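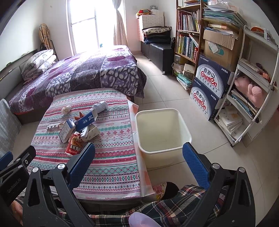
The Bususus Student Automation Program began its third year in July with an unusual change to its syllabus. For its first two years the program followed the model common to school robotics clubs: teams built a wheeled vehicle, wrote a control program and entered a regional contest. The new course sets the vehicle aside and asks students to study how a machine might learn to handle ordinary objects in an ordinary home.

The course was drawn up by Meenakshi Rathore, who directs the program and taught high school physics before joining it. Her argument to the school board was a practical one. Contest fields are flat, well lit and the same every year, and students had become skilled at solving the field. A bedroom or a kitchen offers no such help. Objects lie on top of one another, colors repeat, and the light changes in the course of a morning.

"Our students could drive a robot through a maze within 3 millimeters of the wall," Rathore said. "When I asked them how a machine should pick up a food wrapper, they had no language for the question. I wanted them to have that language by the end of the first term."

Students work in pairs with hand-held grippers, carrying out household tasks that are recorded for later study. The tasks are written on cards and grouped by difficulty. The first group deals with rigid items such as boxes and cups. The second introduces packets, tissue and cloth. The third, known among students as the Potgieter set after the teaching assistant who wrote it, consists of objects that bend, catch or roll when touched in the wrong place.

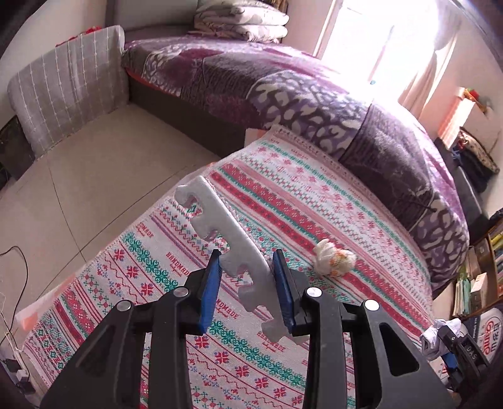 Grip placement is the skill on which the course spends the most time. Students are asked to state, before they close the jaws, where the two fingers will meet the object and which way its weight will pull. A foam puzzle strip is a useful test of that reasoning. Held between the blue pads at a slant, with its notched edge exposed, it presents a long shape whose balance depends heavily on where the fingers press. Students record their prediction in a notebook and compare it with the recording afterward. A wrong prediction carries no penalty, but a missing one does.

The notebooks have become the center of the program's assessment. Each pair submits 50 annotated attempts per term, and the annotations are marked for clarity as well as accuracy. Rathore's staff found early on that students tended to write "failed" or "worked" and nothing further. The marking guide now requires a sentence on the approach, a sentence on the contact and a sentence on the release. Older students have complained that this is more writing than their English classes demand -- a complaint the staff regard with some sympathy, though the requirement remains.

Home settings raise questions of their own. Families must give written consent before any session, and students are instructed not to tidy a room beyond what safety requires. Patterned fabrics are welcome. Several pairs have written about the difficulty of telling a small item from the design of the cloth beneath it, and one of these reports was selected for the program's winter showcase at the Avport Hall.

Funding for the course is modest. The program received a grant of 1,500 dollars from the Billel Education Fund, most of which went to storage and to printed materials. Enrollment is limited to 8 pairs per term, and the waiting list for the spring term is already longer than the class.

The board has asked for a full report before it decides whether to extend the course to younger grades. Rathore has recommended a shorter version for them, limited to the first two groups of cards. She has also proposed that the program return to the regional contest next year with a team drawn from the current class. The board will consider both proposals at its spring meeting.

20 Jan 2018

46 shares
7 comments

Related stories
After-School Science Programs Look Beyond the Trophy
What the Avport Hall Showcase Means for Young Engineers
Billel Education Fund Opens Its Next Round of Grants
Keeping a Laboratory Notebook: Advice for High School Students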